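Westcombe sock cell: data card and upkeep notes

Revision: Thursday, December 1, 2022

Contents
218 episodes of two-arm sock handling, recorded in November. 141 are labelled complete, the rest partial.

Cell
Two arms share one aluminium rail at the front of a marble-patterned table. The walls stay papered, as the background is part of the data.

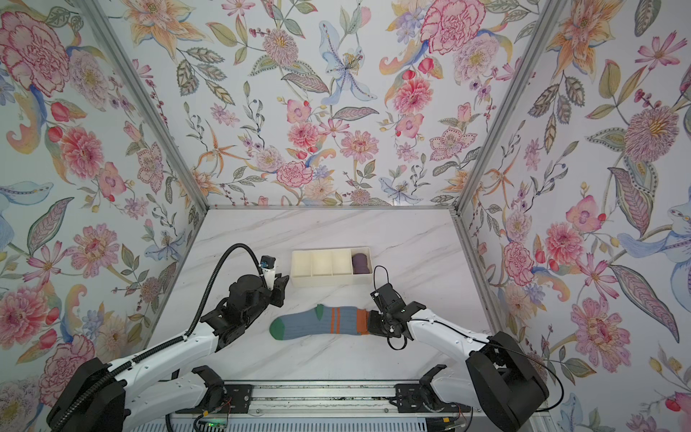
Check the rail bolts before each session and re-zero both arms after any bracket has been moved. Joint offsets are stored per arm – do not copy them across.

Cabling
Replace a cable jacket at the first split. Log the change under Porkico parts.

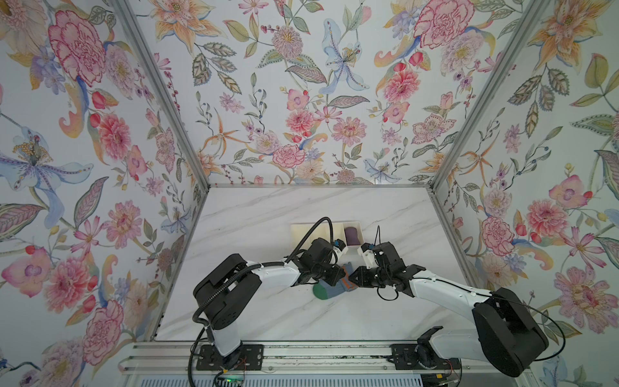 Slack is set with the wrist at full reach, then checked again with the arms folded. The corrugated cable on the left arm should stand in an arc above the wrist, as it does with the grippers together over the sock. If it lies flat, refit the clip.

Grippers
Clean the fingers every 3 sessions. Run the Drurkus jaw test afterwards.

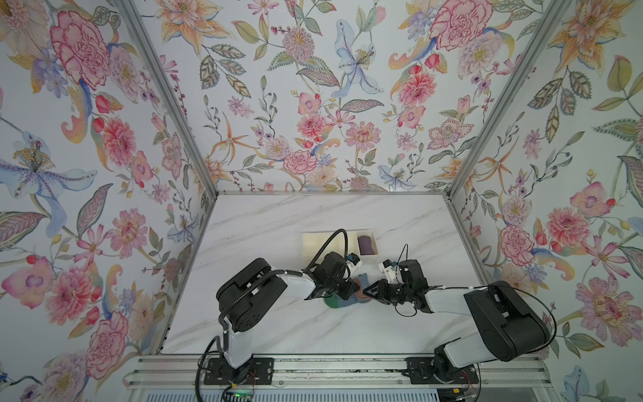
Žukauskas reports that the jaw test passes even with a worn finger, and asks for a pull check as well. This will go into the next revision.

Known faults
Episode 1082 in the raw numbering has no right-arm torque log. It is kept out of both splits. 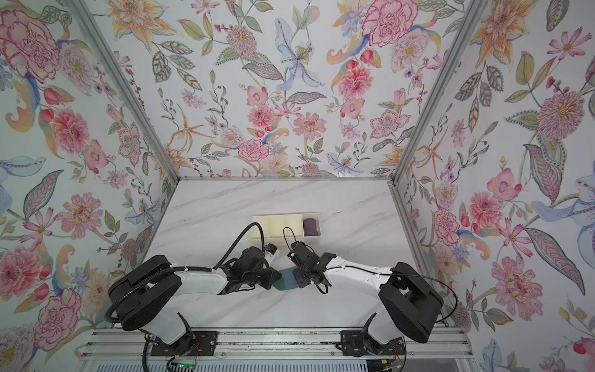

Fig. 4. Both arms over the table, tray at the back.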